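Teaching a Robot Kitchen Chores: Tips From a Doubter
Household Tips, Workshop and Kitchen
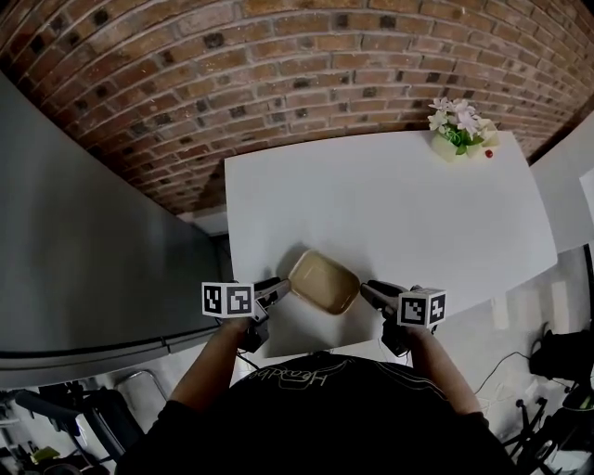

Showing a robot how to do a chore by hand sounds easy, and the people who sell the kits would like you to go on thinking so. You hold a pair of grippers, you do the job a few dozen times, and the machine picks it up from the recordings. I have been doing this off and on since January with a kit from Urnus, and my opinion of it goes up and down by the hour. What I can pass on is how to waste less of your day. Start with something dull, like a shallow tan tray on a plain white table, one gripper coming in at each short end. If you can't get a clean run out of that, you have no business trying a full dish rack.

Clear the table first
Take everything off that isn't part of the job. I leave a small pot of artificial flowers at the far corner because I got tired of a bare table, and Branwen Humphreys tells me it does no harm as long as it stays well out of reach. She may be right. I have also heard the opposite, that you should clutter the table on purpose so the robot doesn't get spoiled. My own view is that clutter can wait until the plain version works.

Small round things are another matter. Beads, peas and berries roll under a tray and then the tray rocks. Sweep before every session.

Keep the marker cubes clean
If your grippers carry the cubes with the black-and-white squares, treat those squares like the lenses of your glasses. Wipe them with a dry microfiber cloth. Skip the window spray, which got under the edge of one of my printed faces and lifted it. Flour is bad, cooking grease is worse. And watch your wrists: if you roll your hand so far over that the cube faces the floor, that run may be no good, and you won't find out until later.

Slow down, then slow down again
Everybody moves too fast. We pick up a tray without thinking, and all the little corrections vanish into half a second. Go at the speed you'd use carrying soup to a sick person. The kit's booklet says "natural speed." I tried natural speed for my first 191 runs and threw nearly all of them out.

Picking up a tray with two grippers
Come in low from both sides and close on the ends together. Close one side first and the tray swings. Lift straight up an inch or so, stop, then move. Set it down flat and open both sides before you back away. Turn the tray to a different angle between runs, or you'll end up with a robot that can handle one tray in one position, and you could do that with a brick and some string.

By hand or by remote?
Máté Deák swears by remote control, where you steer the real arms from a separate set of handles. He says you never record a move the robot can't make, and I grant him that. With hand-held grippers it is very easy to reach around a corner in a way no arm on a stand could follow. But remote control is slow and tiring, and I found it miserable for anything that needs a light touch. For trays, towels and boxes, I'd go by hand. For anything near the edge of the robot's reach, go by remote and take a lot of breaks.

Mind the cables
Run them behind you or off to one side, never across the spot where you step. A strip of painter's tape every couple of feet holds them and peels off a hard floor without a mark.

Throw bad runs away the same day
Don't save them for sorting at the weekend. You'll forget which one had the dropped tray. I keep a pad next to the table and write the run number with an X. Old-fashioned, but it has worked better than the tagging feature in the software.

How many is enough?
I wish I knew. Delyth Probert got a passable tray lift after 1,540 runs. I had 3,088 and mine still pinched the rim and missed one time in five. Hers were tidier than mine, and I suspect that matters more than the total, but two people in two kitchens don't prove anything. Be wary of any seller who gives you a firm number before asking what the job is.

Is it worth it?
For getting a tray across a table, no. I can do that myself while holding a cup of coffee. If you have a sore shoulder, or a job you repeat all day in a workshop, you might feel differently, and I'd like to hear from you if so. I'm moving on to folding dish towels next, with low hopes and a fresh pad of paper.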